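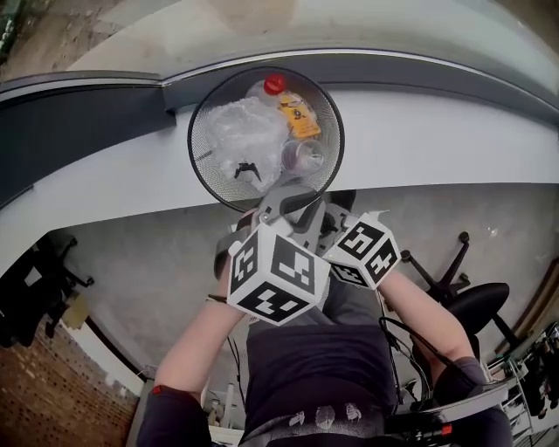

The small bin is doing the wrong job

I have shared offices for 19 years, in four trades and more buildings than I care to list, and in that time I have come round to a view that will sound petty. The little wastebasket, the open one that sits beside a desk or up on a counter, should not be given the work we give it. It was made for paper. We hardly throw paper away any more, and we have gone on using the basket as if nothing had changed.

Look into any of them at the end of an afternoon. There will be a bottle with its cap screwed on, a plastic cup on its side, a clear bag screwed up and slowly opening out again, a label peeled off something. A black wire-mesh basket with those four things in it looks full, and by weight there is next to nothing there. A bin like that was meant to hold envelopes and spoiled letters, which crush down and stay crushed. Plastic doesn't. A crumpled bag takes up half the basket, and then somebody rests the next thing on top of it.

My argument is that most workplaces would be cleaner, and would recycle more of what they say they recycle, if they took nearly all the small bins away and put in a few large ones, properly sorted, in places people already walk past. I know this is unpopular. I have been the one to suggest it three times and have been disliked for it three times.

The first objection is always the walk. People say they can't be expected to get up every time they have a sweet wrapper. I don't think they are expected to. A sweet wrapper can sit on a desk until you next go for a cup of tea. What the bin at your elbow does is remove the moment in which you would have looked at the thing in your hand and thought about where it goes. If the basket is within reach, the bottle goes in the basket. It goes in with its cap on and a mouthful of juice in the bottom, and it lands on the one sheet of clean paper that might have been recycled.

I worked for five years at Kopecký, a small firm that repaired and calibrated weighing scales. We had a workroom with a long counter and a bin at every bench. Vasilică Bălan ran the room. He was a tidy man and he hated the bins, though he never said so to the owner. His complaint was that things went missing in them. Small parts came in small bags, and a bag that looks empty is not always empty. He once spent most of a morning going through the waste for a spring no longer than a fingernail. He found it, still in its bag, under the remains of somebody's lunch. After that he made us put all packaging in a tray at the end of the counter, and the tray was gone through before anything was thrown out. It was a nuisance and it worked.

I think about that tray often. It cost nothing and took up less space than the bins. Its real use was that it made throwing away a job with a beginning and an end. With a basket at every bench, throwing away goes on all day and is never anyone's job until the bags have to be changed.

That brings me to the mesh. I can see why people buy mesh bins. They are light and cheap, they don't dent, and they look all right in most rooms. For dry paper they are perfectly good. But mesh has holes in it, and a bottle that has not been emptied will sooner or later let go of what is in it. If there is no liner, the drips go through to whatever the bin is standing on. If there is a liner, you have paid for a mesh bin and then wrapped the inside of it in plastic, and you throw away a bag every night to protect a basket from four bits of rubbish. I have seen cleaners take out a liner with a single tissue in it. They are told to, and I don't blame them, but it is a daft way to carry on.

The other thing I object to is a bin on a worktop. I understand how it gets there. It is lifted up so that a surface can be swept into it, and that is sensible. Then it stays. A bin that has stood on the floor has the floor on its underside, and it is now where people put their papers and their sandwiches. If a bin must go up on the counter, let it come down again as soon as the sweeping is done. A dustpan would do the same work and nobody leaves a dustpan out for a week.

There are fair points on the other side and I should set them down. Some people can't easily get up and walk to a bin across the room, and they should have one beside them without having to ask twice. Anyone with a heavy cold wants somewhere near for the tissues. A reception desk needs a bin, as visitors arrive holding all sorts of things and look about for somewhere to put them. A room where there is a lot of cutting and trimming makes waste faster than anyone could carry it off. I would leave bins in all of those places. I would only ask that somebody had thought about each one, and about what was going to be put in it.

The stronger argument against me came from Matěj Kadlec, who shared an office with me at Bosatel and who let me have my way for a whole month of May. We took out the desk bins and put three large ones by the door: one for bottles and cups, one for paper and card, one for everything else. His point, at the end of it, was that the desks were worse. People had stopped throwing things in the wrong bin and had started not throwing them away at all. There were cups on window ledges. There was a row of bottles along the back of one man's desk that he plainly no longer saw.

He was right about the desks. Where I part from him is on whether that was worse. A bottle on a desk is still a clean bottle that can go in the right place. It is also in view, which bothers people, and being bothered is what gets it moved in the end. By the last week most of the ledges were clear. The bottle bin had bottles in it and the paper bin had paper, and the large bags were going out when they were full and not before. Kadlec still thinks the place looked like a railway waiting room. The desk bins came back in the summer when we changed offices, and I didn't have the energy to argue it again.

I will admit that three bins by a door can go wrong as well. They go wrong when they are all the same colour, or when the signs on them are too clever. At Bosatel we began with labels that used the proper names for the different sorts of plastic, and people stood in front of them looking lost and then used the last bin. We changed them to "bottles and cups", "paper" and "the rest", written large. If a sign needs reading more than once it will not be read at all. Height matters too. A bin with its opening at hip level gets things put into it. One at shin level gets things thrown at it, and you can tell from the floor.

Emptying bottles is the last part and the hardest. I know of no sign that makes people do it. What helped was having the bottle bin near the sink. If you have to pass the sink, some of what is in the bottle ends up down the sink. I would choose the place for that bin before any other piece of furniture in the room, and I have never been in an office where it was done in that order.

If you want to try any of this, start with your own basket and leave your colleagues' alone. Put it in a cupboard for a fortnight. Keep a tray or a box lid on the desk for whatever comes out of the post and out of your pockets, and take it to the big bins when you go to fill the kettle. Turn the bags inside out before you let go of them. You may find, as I did, that there was less than you thought and that most of it was packaging from your own lunch. I still have my mesh basket, and it holds rolled drawings very well.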